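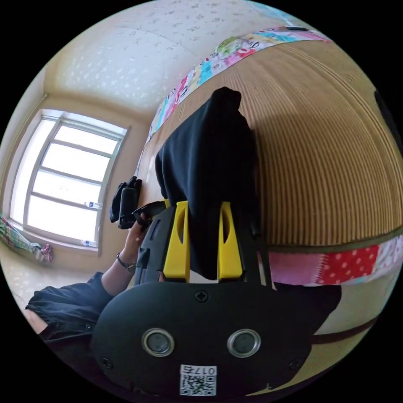 Black clothes are the worst to sort, according to one reply to our October call-out, as every pile looks like the same pile until you hold each thing up to the window. A good half of the other replies said much the same in fewer words.

Search news and notices
Type a word here Go

NEWS RELEASE
Clear the Bed: Rirkbridge launches dark clothes sort-out for the colder months
Posted October, 9.30am. By the Rirkbridge press desk

For immediate use. Pictures free to reprint with this release.

Rirkbridge, the home and bedding advice service based in Plinstead, today opens Clear the Bed, a month of help with the job most of us put off. Sorting the clothes that end up on the bed. Folding the ones worth keeping. Getting the rest out of the house before winter bedding comes down.

The push comes after we asked 200 households in Plinstead where clean clothes go between the wash and the wardrobe. The bed, mostly. A chair second. Drawers a poor third. Black tops and dark knitwear came up again and again as the items people lose track of, buy twice, or pull out creased on the morning they need them.

So this year we start with black. One colour, one bed, one evening.

What is on offer:

- A free fold-at-home sheet, two sides, large print. 2,000 copies going out through shops and surgeries in Plinstead from this week.
- Drop-in tables at the Skitden Rooms, 10am to 2pm, bring a bag of your own clothes and work through it with someone.
- A collection point for wearable dark clothing at the same adress. Clean and dry please. No single socks.

The method on the sheet is plain enough. Everything on the bed, all of it, including what is hanging on the door. Take one item at a time by the shoulders or waistband and let it drop to full length. Look at it properly. Knits go flat, never on a hanger. Trousers by the seams. Anything you can't name the last time you wore goes to the foot of the bed and stays there till the end.
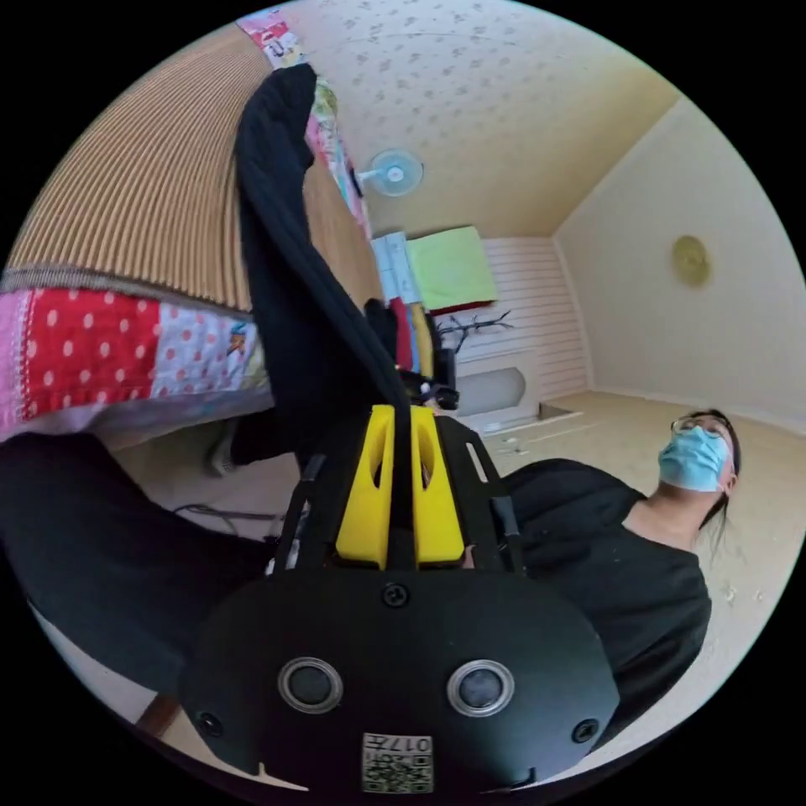 Do I have to strip the bed first? Leave it made. A flat cover or mat on top gives you a firmer surface to fold on, and a quilt can stay underneath if it lies smooth. Just clear off pillows and anything with a charger attached.

We have had a lot of post about beds as folding tables, more than expected. Too low for some backs, too soft for others. Our advice is to kneel or sit if you can, take breaks, and work from the edge nearest you. Don't lean right across to reach the wall side. Move round if there's room, or pull the clothes towards you.

Bedding gets its own half page. Many homes in our area keep a woven mat on the bed well past summer, and the questions were good ones. Wipe it with a well wrung cloth, then air it before it is rolled away. Rolled, not folded, folding cracks the strips. Patchwork quilts want checking along the seams before the heavy covers go over them, small tears are quicker to mend now then in January.

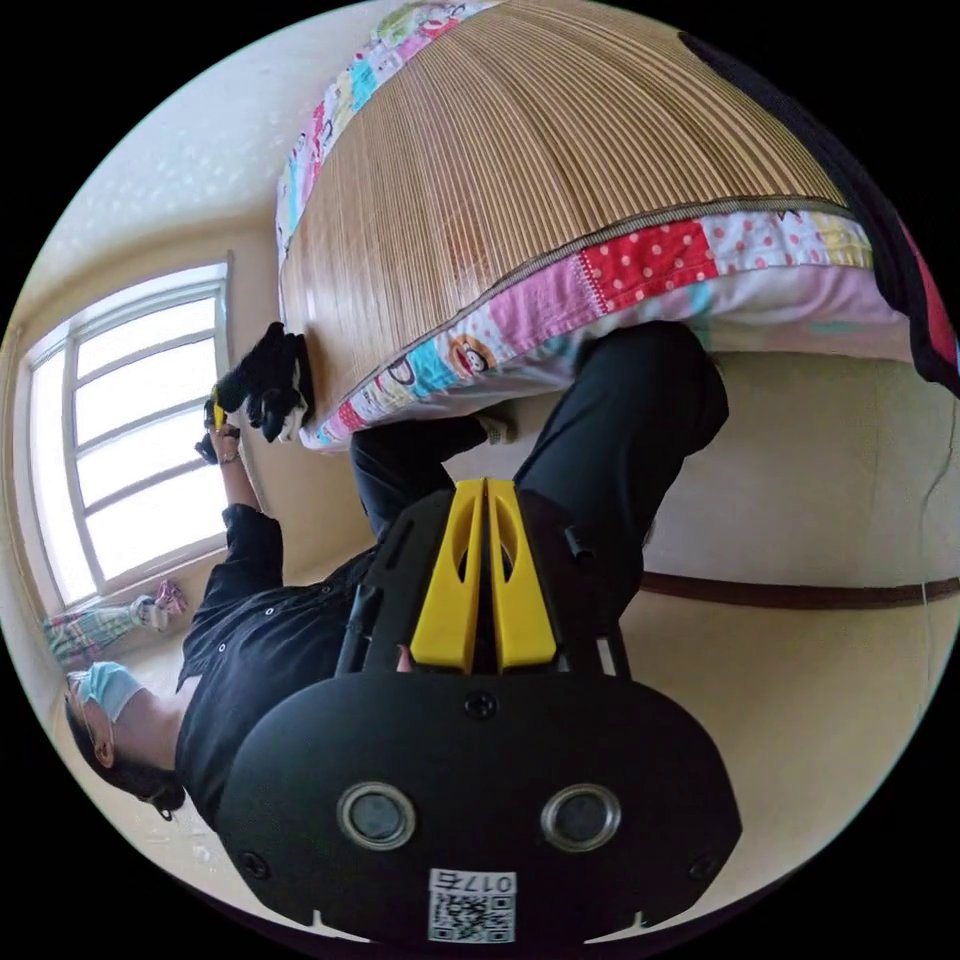
Bamboo sleeping mat over a patchwork quilt, with a gloved hand at the bed's edge.

The Clear the Bed sheet was drawn up with Voicu, the Skitden mending workshop, who also set the 21 day rule printed on the back. Bag the clothes you are unsure of, tie it, put it out of sight. If you haven't gone looking for anything in it after 21 days the bag goes to collection unopened. Testers grumbled at this one. Several wanted longer. It stays at 21.

Lint. Asked about at every session so far. Dark fabric shows everything, so fold it on something that doesn't shed, and do towels another day. Glasses on if you wear them. Curtains open, or the main light on, navy and black are very easily mixed up under a bedside lamp.
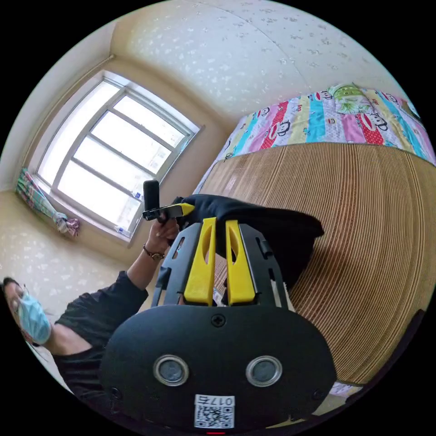 Folding itself takes less time than people fear. Sleeves in, sides to the middle, bottom up to the collar, smooth with the flat of the hand and leave it be. Short sleeved tops can be folded smaller and stood on end in the drawer. Shirts with buttons, do up the top one and one in the middle, no need for the rest.

Voicu will be at the drop-in tables with thread and spare buttons for small repairs, first come first served. Tables are free. No booking. Step-free entrance on the car park side, kettle on from 10.

Shops, surgeries and schools wanting a bundle of sheets should contact the press desk by the end of October. Pack size is 200. Other language versions are being printed, ask which are ready.

ENDS

Notes to editors: Rirkbridge gives free advice on bedding, laundry and storage at home. Please use Clear the Bed with capitals. Interviews by phone, mornings best.

Contact the press desk | © Rirkbridge, Plinstead | Back to top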